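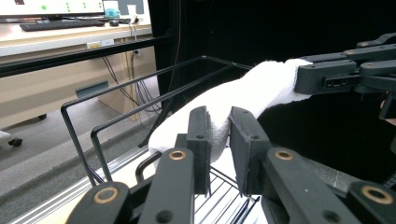
Lekine Creek Trail Guide: fall update for the Ernon small grants desk

Hi Hema,

Sorry this one is reaching you in November when I'd said October. I wanted to get the last stretch walked first, and the weather had other ideas. It's walked now (muddy boots and all), so let me catch you up.

The big news is that the whole trail is mapped, from the Sirnthorpe parking lot up to the old Kourkoulas orchard. I have 131 notes from the walks, everything from "good rock for sitting" to "do not trust this gate." My handwriting on the wet days is a disaster and I've been typing them up in the evenings, with about a third still to go. The stretch by the culvert took three tries. The path on the county map goes straight through somebody's bean patch, and the path people really use swings left behind the pump house and comes out a good way farther up. I've gone with the one people use, and I called the landowner to make sure she was fine with it. She was lovely and talked to me for an hour about beavers!

Money first, then, before I get carried away. Of the five budget lines, two are closed: the base map and the plant drawings. Both came in a little under, and I'd like to move what's left over to paper. The printer's sample on the cheaper stock went limp after a single walk in my jacket pocket, and I don't want people paying for a guide that turns to mush. If you need a form for that, send it over and I'll fill it out the same day. 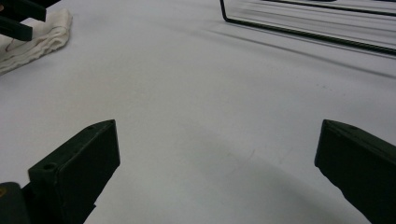
The plant drawings came out better than I dared hope, by the way. The jewelweed is my favorite. The one I keep going back and forth on is the poison ivy, which looks so pretty in ink that I'm scared people will want to pick it, so it's getting a plain warning in big letters right next to it. I've also cut the mushroom page. I know it was in the proposal, but I don't know enough about mushrooms to put my name to it, and the person I'd lined up to check it has moved away. The space goes to a page on where the creek floods and which crossings to skip in spring.

Print run: the quote covers up to 1,000 copies, folded, in the pocket size. I was leaning toward fewer and a second printing later, but the price per copy drops so much at the top end that it seems silly to hold back. The library and the feed store have both said they'll keep a stack by the register or the front desk.

I sent the draft text around to a few people who walk the creek a lot and asked them to be tough on it.

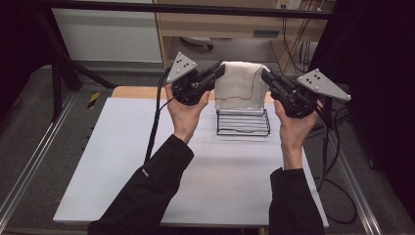

Glykeria Karamanlidis wrote back that the orchard section is far too cheerful about the hill. She says it took her most of a Sunday morning with her knees, and could I please say how steep it is and mention the bench? Fair enough. The bench is in, and I've changed "gentle climb" to "steep for the last part, take your time." She also caught me sending everybody north out of the parking lot when the trail goes east, so I owe her a pie.

Still to do before the next report: finish the typing, get the flood page checked by the county, and pick a cover color. I'm torn between the green and the rusty orange. If you have an opinion, I'd love to hear it along with your answer on the paper money.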